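4.3 Wrist camera check in the sim cell (before first run)

Do this after 4.2, with the cell loaded and the arm parked. Takes 14 minutes if nothing is wrong. Rekha's notes, cleaned up by Girish, still missing the bit on lighting presets.

CAUTION: sim controller and live controller use the same jog panel. Check the banner says SIM. Check it again.

1. Load cell file 1472. Older Illach files open but the table comes in at the wrong height.

2. Speed override down to 200 mm/s. Leave it there for the whole section.

3. Jog to pose CHECK-A. Wait for the view to settle, then open the wrist view full size.

4. Compare with the view below. Want the corner of the table panel in view, top edge nearly level with a very slight drop to the right, concrete showing past it. Gripper parts low on the right. Shadows on the panel close to the gripper are normal, leave them.

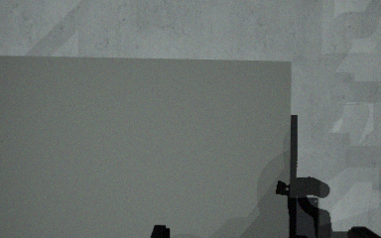 5. Corner not in view? Camera mount offset is wrong. Go to Tools > Mount, reload the Wimance offset, repeat from step 3. Dont nudge the pose to make it fit.

6. Grain. Dim and grainy is how the default preset renders. If you need a cleaner view for edge fitting, raise samples to 57 and re-render. Slow.

7. Run Edge Fit. Click the top edge, then the right edge, well away from the gripper. Accept only if both lines lock green.

NOTE: Edge Fit will sometimes grab a shadow boundary on the concrete. Clear, click again closer to the panel.

8. Save as CHECK-A-OK. Same name every time, the Pant script looks for it and fails silently if its not there.

9. Fingers open, close, open. Watch for clipping thru the table. If they clip, stop, go back to 4.2 and redo the table height.

10. Set override back to whatever the job sheet says. Log it.

If Edge Fit fails three times in a row, stop and message Maksym. Do not edit the table model yourself, it is shared with the Thursday build and changes go straight acros.

Next: 4.4 Finger offsets

3 comments
Share 14

Related
4.2 Table height and base frame
4.6 Moving a checked cell to the live controller
Ilteck gripper: swapping finger pads
Sim cell will not load after update (June)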